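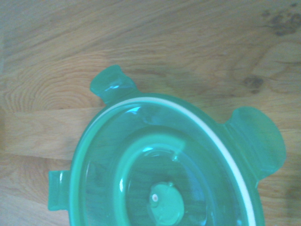 The planner gives up after 2 seconds. If it has no trajectory by then, the arm holds position, the log gets a timeout entry and the state machine drops back to the perception step. The team behind Warix, the manipulation stack developed at Pronis, says most of its recent work has gone into making that fallback dull.

"A timeout used to end the run," the team's software lead said. "Now it costs you another look at the lid and a new set of grasp candidates."

Warix is being tested on container lids at a kitchen counter. Translucent plastic is hard on depth sensing, and the lead said the first version relied on depth far too much. "You get the tabletop through the plastic, or you get a hole where a highlight was. We stopped asking the depth image where the lid is. We take the outline from color, fit a plane to the table, and put the two together."
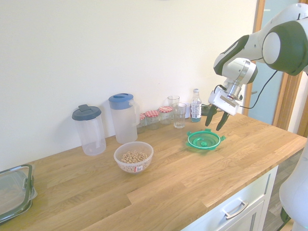
The wrist view is used only for the final correction. Until then the arm works from the fixed cameras, and the handover between the two estimates was a source of trouble for months. Both were being written to the same pose topic, and the controller would chase whichever message came in last. The fix was a small arbiter process, named Bárány, that publishes one pose with one timestamp and rejects anything older than the current control step.

"It's 482 lines, and I would like it to stay that size," the lead said. "People keep wanting to put filtering in there. Filtering goes upstream."

The control loop runs at 1000 Hz, with the planner in a separate process at normal priority. Grasp candidates are placed on the rim and scored for reach, clearance from neighboring objects and the wrist angle left over for the next move. That last term was added in July. Before then, the planner would pick a grasp that was fine for lifting and left the wrist near a joint limit - the lid was in hand and there was no legal way to turn it.

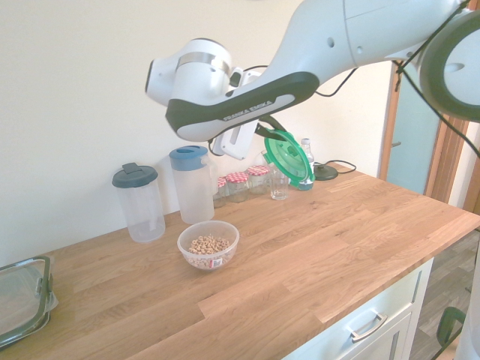
Collision checking treats a held lid as a thick disk attached to the gripper. The lead called the model crude and said a full mesh had been tried. "The mesh was slower and the plans were no better. Tabs matter when you are closing the lid. In transit they are just a bit of extra radius."

Closing is handled by a different controller, which gives up position accuracy along the vertical axis and regulates force. Its thresholds are still set by hand. 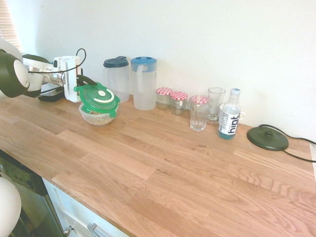
Text: Nistach editorial desk
Filed under: Software, Motion planning

Replay is the tool the team uses most. Every run is recorded with its camera streams, joint states and planner inputs, and the archive now holds 1560 runs. A change to perception is replayed against the archive before it goes near the arm. Control changes can't be checked that way, as the recorded contact forces belong to the old motion, so those go through simulation and then a slow run with the speed limit lowered.

Asked what comes next, the lead named the thresholds. "I want them estimated from the first contact. At the moment they are in a config file, with a comment telling you to leave them alone."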